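Sorting it out at Pemside 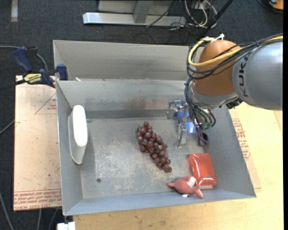
Grapes and a red-orange packet in one of the metal bins.

Catriona Urquhart has run the sorting room at Pemside since December. The room handles 763 mixed items on a normal shift, and food comes in with everything else.

"Grapes are the hard one," she says. "They bruise if you put a tin on them, so I like them to have some floor to themselves."

The grey bins came second-hand from Stakeck and show their age. "They're scratched, but they hose out — that's all I ask of a bin."

Urquhart wants the old ones kept until 2028. Plastic tubs were tried and went back after a month.

"Too light," she says. "You'd lean on one and it would slide."

Recent stories
Hinojosa hall reopens
Plidotex moves to larger premises
Pemside winter hours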